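Oct 11, 2019. Evaluation diary, Ergate household assistance package.

The second week of the trial supplied by Prarora opened with the kitchen tasks. The office is to advise by the end of the month whether the one-year lease should be accepted, and the refrigerator door remains the item on which most of the scoring depends. The schedule allows 30 attempts per task. We completed 17 before the midday break and recorded each on the standard form.

The supplier's revised grip settings, received in September, were used throughout. They call for the thumb on the front face of the upper door and the fingers behind its edge.

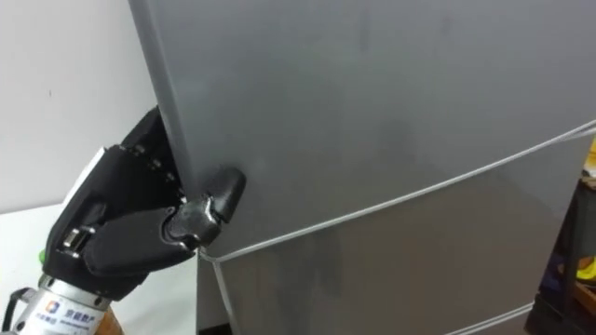 D'Souza wrote in the afternoon to ask that the door results be held back from the interim report until the Gruma unit has been put through the same tasks. A lease price, the message went on, means little without a second one beside it, and the Ergate quotation still leaves out replacement fingers and service visits.

The request was accepted. The Gruma trial is set down for six days, and the forms will be identical. Prarora has been asked for a full parts list in writing. The remaining attempts were carried over to tomorrow morning, with the drawer task to follow if time permits. Battery log signed and filed at close of work.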